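Home Features Food Travel Weekend Columns Subscribe

Search this site Enter keyword Go

The Fork Club

I went to the Prinley community center expecting soldering irons. I had pictured teenagers in safety glasses, a smell of hot plastic, maybe something with wheels that bumped into my ankles. What I found in the upstairs room was a bunch of adults and high schoolers drinking terrible coffee and arguing about cutlery.

The robotics club here meets Wednesday nights, and this fall's project is called Himora. It's a simulated kitchen, built on donated laptops, and the members are trying to teach a simulated arm to tidy it up. No real robot (the club can't afford one) and no real kitchen either, unless you count the sink where the mugs pile up. I loved it right away and I can't boil an egg without a timer.
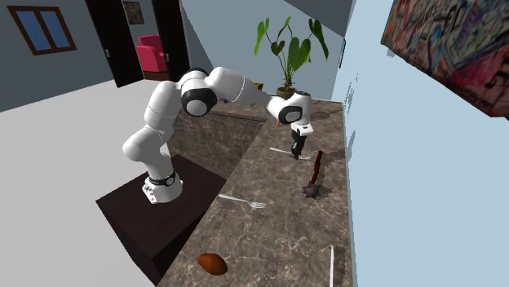
Chandrasekhar Mathew started the club after he left a job at Graltero, where he spent years on software for packing lines. He gave me his own chair and told me to watch the arm for a while before asking anything. So I did. It was poised over a long marble counter with its fingers pointing straight down, a knife on one side of them and some kind of brush or spatula on the other, and a fork a little nearer to me. "Which one would you pick up first?" he asked. I said the fork. He laughed and said everybody picks the fork, and then everybody spends a month regretting it.

Forks are mean, apparently. They're thin, they lie flat, and if you go in a hair too low you jab the counter. Go in too high and you close on air. You also have to decide where to grab — handle, neck, or up by the tines — and the club has three camps on this question that don't entirely get along. I sat between two of them. Bring snacks if you do the same.

The way it works is pretty simple to explain, even for me. A member drives the arm by hand with a game controller, and the computer saves the run. Do that over and over and you've got a pile of examples for the software to learn from. The club had saved 706 runs by the night I visited, and they want to clean out the bad ones before the regional student and hobby contest, the Guerra Cup. Entry is judged on 600 fresh attempts that the arm has to make all by itself, with the objects shuffled every time. Last year's team got almost nowhere and still talks about it like a beach vacation.

Bram Mulder is a high school junior who joined in August and already seems to run the place. He had me sit down and drive. Oh boy. I've played video games since I was a kid and I figured I'd be fine, but the arm went where I told it, which was into the counter, repeatedly. Bram was very kind. "Slow down and use the close-up," he said, and switched me to the other view, where you look past the gripper at whatever it's about to reach.

It helped a lot! From up there you stop thinking about the whole arm and think only about the gap. I wiggled left, I wiggled right, I held my breath. Somebody behind me was holding theirs too. I had a fork's head sitting between the two fingers, with nothing closed on it yet, and I wanted to frame the screen.
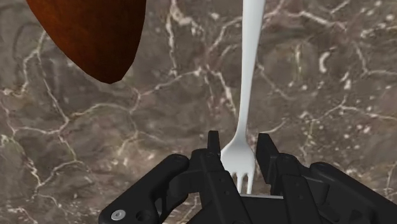
What they argue about

I squeezed too soon, of course, and Bram tossed that run without a word. Then he put it up for the group, and out came the opinions. Chandrasekhar wanted the approach slower. A retired dental hygienist named it a wrist problem, and she was so sure of herself that I'm inclined to believe her. They went back and forth for half the evening and I never felt left out, even when I'd lost the thread.

The club takes beginners from age 12 up, dues are $6 a month, and you don't need to know any code on your first night. I've been back twice. My best run so far got saved with a question mark next to it, and Bram says he'll look at it again next week.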